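How to Set Up a Watch Folder for Video Encoding in Munon

A watch folder is a location in storage that Munon checks on a schedule. When a new video file shows up, Munon starts an encoding job with the settings you picked. You don't need to open the portal for each upload.

This tutorial uses the web portal. Everything in it can also be done from the command line tool, but the option names are different and are covered on their own page.

Before you start

You need a Munon account with the Editor or Owner role. Viewers can see watch folders but can't create them.

You also need a storage account already linked to your workspace. If you see "No linked storage" on the Storage tab, link one first and then come back.

Have a short test clip ready. Anything under a minute is fine. Long files work too, but you will wait longer to find out whether a setting is wrong.

Step 1: Create the folders

Open the Storage tab and select your linked account. Create a folder named incoming and a second one named encoded. Keep them side by side. If you put encoded inside incoming, Munon will pick up its own output and encode it again, and it will keep doing that until you disable the rule.

Folder names are case sensitive. Incoming and incoming are two different folders.

Step 2: Add the rule

Go to Automation, then Watch Folders, and click New Rule. Enter a name. Under Source, browse to incoming. Under Destination, browse to encoded.

Set the check interval. The default is 5 minutes. Shorter intervals are available on the paid plans.

Leave "Wait for complete upload" turned on. With it off, Munon may start on a file that is still being copied, and the job will fail with error 472.

Step 3: Choose a preset

Pick a preset from the list. For most web video, Bosus Web Standard is a good place to start. It produces 6 renditions and a poster image. If you only need one file for download, use Bosus Single instead.

To change a setting, click Duplicate and edit the copy. The built-in presets are locked.

Under Thumbnails, choose where the still images are taken from. You can enter a time or let Munon choose. Stills are saved as JPEG files next to the video.

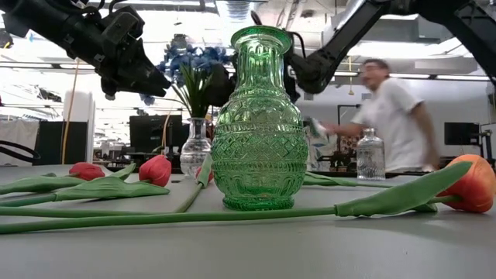
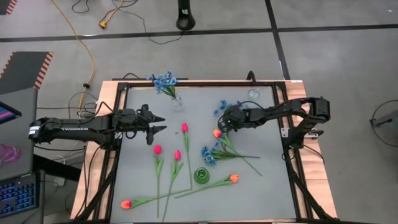

Flowers and glass on a gray work table, from two camera positions.

If your stills look soft, raise the JPEG quality in the duplicated preset and run the job again. The thumbnail size follows the largest rendition unless you enter your own.

Step 4: Test it

Click Save and Enable. Copy your test clip into incoming and wait for the next check. The job shows up under Jobs with the rule name beside it. When the status changes to Finished, open encoded and play the file.

The original stays in incoming. Munon keeps a record of what it has processed, so it won't encode the same file twice unless you rename it.

Common errors

472: The source file was incomplete. Turn on "Wait for complete upload" and copy the file again.

485: Munon can't write to the destination. Check that the storage key has write permission. This often happens after a key has been replaced.

Job stays in Queued: Your workspace has reached its limit for jobs running at once. Wait, or cancel something under Jobs.

Using Vass storage

Vass buckets need one extra setting. Open the rule, expand Advanced, and select "List by prefix." Without it the rule saves normally but never finds any files. Thanks to Eulalia Bravo for reporting this one.

Written by Meron Lencho. Last checked against the November release.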